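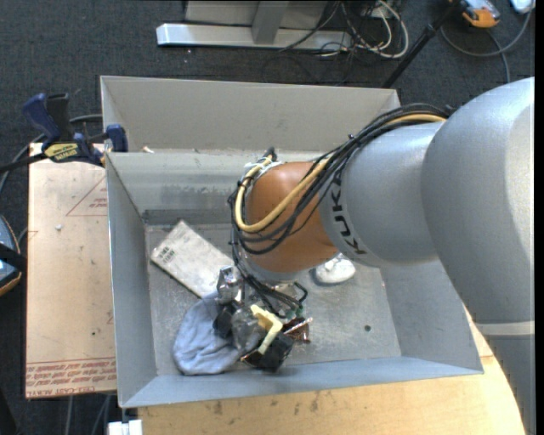 Garage clear out, part 3. Tools this time, plus the shelf nobody wanted to touch. I've been putting this off since January and the new tenants at Kadell get the keys soon so it had to be now. Plan was simple, one container per kind of stuff, nothing goes back on the floor. The gray metal bin ended up as the "decide later" bin, scuffs on the inside and all, still only a few items in it, and I want to keep it that way. It lives on the light wooden table so I have to look at it every time I walk by. Quick notes below, more pictures when I get the cable fixed on the old computer.

Updated 5/21/24

The bin
Open top, metal, heavier than you'd think. Came from the Trirkencombe sale, paid 9 bucks for it. Would buy again. Plastic ones crack on me every winter.

Table
Wooden top, wiped down with soapy water and nothing fancy. Sanding can wait. Please don't put paint cans on it, I mean it.

Screws and nails
Sorted by length, not by type. Tried type first and gave up. Jars with lids, labels on the lids AND the side, becuase the lids get swapped.

Hand tools
Pegboard, left of the door. Hammers low, pliers in the middle. Outlined in marker so it's obvious what is missing. Two screwdrivers are still out on loan, you know who you are.

Extension cords
Wrapped loose, hung on the big hooks. Threw out one with a bad plug. Long orange one stays by the mower.

Paint
Kept the hall color and the trim color. Rest went to the drop off on Plivavach Road, they take it dried out only so bring cat litter or wait a week.

Paperwork
Old manuals, one folder. Also found the receipt for the water heater, 963 with the fittings, I had been telling everyone 900. Oh well.

Camping stuff
Not done. Tent is in the house airing out, stove needs a new hose. Will go on the top shelf once the shelf is level agian.

Shelf
Brackets are from Onuoha Hardware, the plain ones. Wall plugs didn't hold the first time so go longer. Back corner still needs one more bracket.

Still to do
Sweep, door seal, bikes. Then the decide later bin, which gets emptied before the keys go over or it all goes to the sale.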